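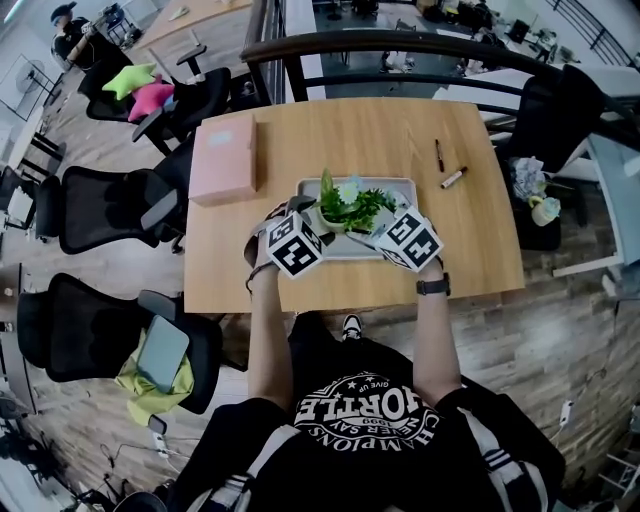 Two hand-held grippers on a potted plant, tray underneath. Marker cubes on top.

How to budget for a hand-held gripper station

Quick one, as I keep getting asked what to order and in what order. Written up from the Claltard setup, first draft in December, tidied a bit since. Prices are what we paid, yours will differ.

Step 1. Write down the tasks before you look at any kit. Lifting a plant out of a tray, closing a box, putting pens away. If the list is all small tabletop stuff you don't need the long reach grippers. I ordered those first. Sent them back, lost 4 weeks.

Step 2. Split the money into pots. Ours was:
Grippers and spares - the biggest pot, obviously
Marker cubes and reprints
Table and chairs
Power and charging
Props

Don't lump props in with "misc". Ours came to 400 over the first stretch, mostly boxes, trays, plants, stationery. Plants get tired and need replacing. Keep reciepts.

Step 3. Get quotes. Three at least. Ask each supplier the same things: price per pair, price of a spare jaw on its own, how long for repairs, who pays postage. Stemden were cheaper on the pair but wouldn't sell jaws separately. Malabanan dearer up front, spares fine. We went Malabanan. A spare set of jaws was 711 including delivery, so put that in from day one, not when something snaps.

Step 4. Marker cubes. Cheap to print, easy to scuff. Order extra faces at the same time as the grippers and check the size against the spec sheet. Matt finish if you get the choice - glossy ones gave us trouble under the ceiling lights.

Step 5. Measure the room. Table first, then walking space on every side, then chairs. People forget the operator moves. Bends, steps back, reaches down by the table leg.

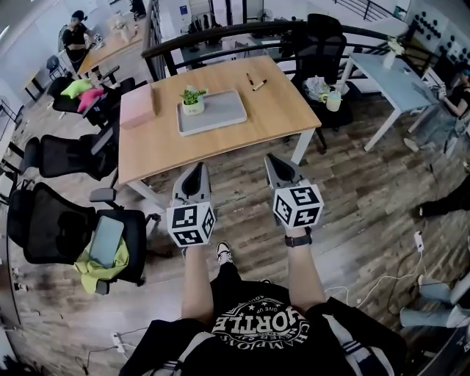
So allow more floor than the table plan says, and think about where leads will run. Cable covers are a few quid, add them to the power pot. Enough sockets for charging too, with a power strip for each station.

Step 6. Staff time. The bit everyone leaves out. Agata Sanna did our sums and she put in hours for setting out the props, swapping operators over and checking the recordings, all on seperate lines. Came to more than the furniture. Arms get tired holding a gripper in each hand, so plan breaks and budget for a second person.

Step 7. Hold something back. We kept a bit for the Wurnonham site and spent it on batteries.

Before you send the order off:
Spare jaws on it?
Cube faces, right size?
Delivery address has someone in to sign?
VAT included or not - check every quote, one of ours wasn't

Will add the spreadsheet when I've taken our account numbers out of it.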